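Phased retirement

Phased retirement is an arrangement in which an older employee cuts working hours over time before leaving a job for good. Pay usually falls with the hours, while some benefits may continue.

Home routines

Time freed by shorter hours often goes to meals and housework. 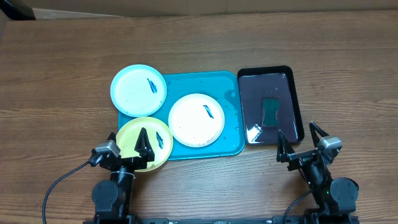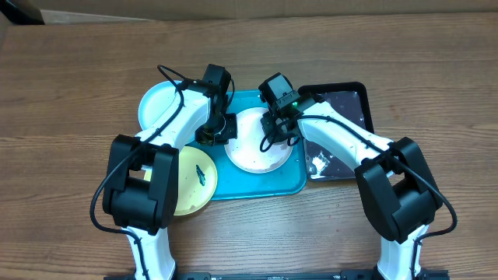
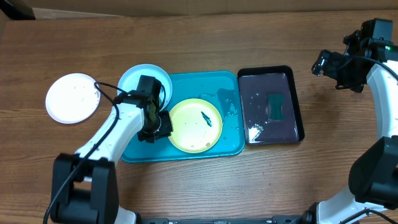 Plates and trays on a wooden table

Drosberg plan

The town of Drosberg lets staff begin at 20 hours a week and drop to 13 in the final year. Skuncombe has a similar plan – it had 17 members in July.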